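Skarlow Asks Households to Empty the Snack Drawer onto the Bed

New home-sorting guide from Skarlow and Uvow begins with one shallow box, one workbook and a great many crackers

30 November 2023 — Skarlow, the home-organizing service for people who have already bought the storage bins and filled them with other storage bins, today released The Shallow Box Guide, a 36-page handbook for families whose snacks, school books and laundry have stopped recognizing borders. It was written with Uvow, publisher of the household planner of the same name, and is free to download.

The guide takes up a problem familiar to anyone who shares a home with a child in the early grades. Snacks come into the house in large packs and leave it one at a time, by way of coat pockets, pillowcases and the space behind the radiator. Workbooks travel the same roads in the opposite direction. By the end of a school week the two have generally met somewhere, and it is seldom the kitchen.

Skarlow's answer is a box. It should be shallow, because a deep one becomes a place where things are put so that they can be forgotten. The guide calls for the lid of an old carton or anything close to it, set on the largest flat surface in the home. In most homes that is a bed. The company tried recommending the dining table in an early draft and heard back from readers that the dining table was full.

"We kept asking people to clear a space, and they kept telling us that was the thing they had called us about," said Kausar Naqvi, founder of Skarlow. "A bed gets cleared every night whether you like it or not. You have a deadline built in. I have seen people sort a month of snacks in the time between brushing their teeth and wanting to lie down."

The method asks for the school book to go in first, flat, where it serves as a floor. Snacks go on top. When the cover can no longer be seen, the box is full and the remaining snacks belong to somebody else's lunch.
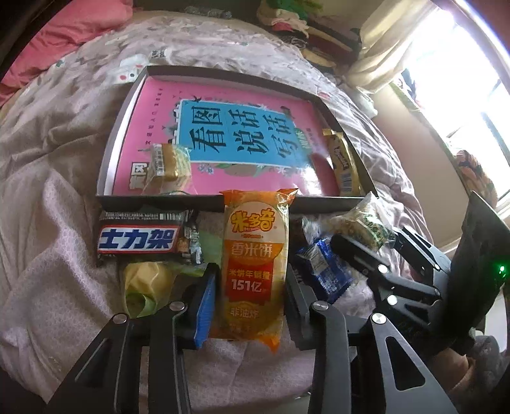

A packet of rice crackers at the front edge of the box, with the pink workbook already lying inside.

Long packets get a chapter to themselves. Anyone who has tried to store rice crackers standing up knows that they lean, then slide, then arrive on the floor as something finer than rice crackers. The guide advises laying them at a slant across the book, with round and individually wrapped pieces tucked into the corners. It also settles, in a single stern paragraph, the matter of the last cracker in an open packet. Eat it.

Ye-ji Shin, who edited the guide for Uvow, said the workbook rule was her contribution and that she expects letters.

"People feel a book should be on a shelf, and I agree with them, I work for a publisher," Shin said. "But if a seven-year-old has to lift the workbook to get everything out of the box, then the workbook has been lifted. I count that as homework started. My son's teacher has asked me to stop saying this."

The guide is frank about what the box will leave undone. It has no opinion on the quilt. Folded clothes at the head of the bed, bags beside it and anything heaped on a windowsill are put off until a second volume, on the grounds that a person who has just sorted one box deserves to feel good for an evening.

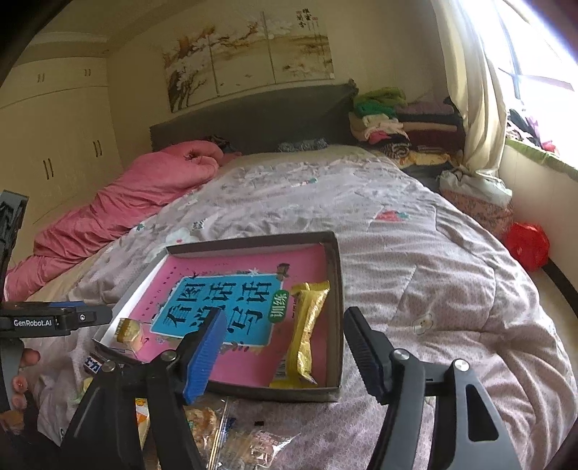 The box on the bed, with more snacks still outside it and folded clothes stacked by the headboard.

Readers in a hurry will find a short version inside the back cover. It has 6 steps, one of which is to sit down. Households that would like company can book a home visit, in which 2 Skarlow organizers come for 3 hours and hold things up one by one until a decision is made. Visitors do not eat the snacks unless pressed.

The second volume, on clothing that is neither clean enough for the closet nor dirty enough for the wash, is due in February. Naqvi has described it as "the long one."

Kazmi, the neighborhood stationery chain, will carry printed copies at its counters while they last. Zokis, which packs flat cartons for small shops, has agreed to leave spare lids in a stack by the door of each Kazmi store for customers to take home. Customers are asked to take one. The guide explains, at some length, what happens to people who take several.

About Skarlow
Skarlow helps families sort, fold and give away. Its organizers work in ordinary homes during ordinary weeks and do not require anyone to tidy up before they arrive, though almost everyone does.

Press contact: Ye-ji Shin, for Skarlow and Uvow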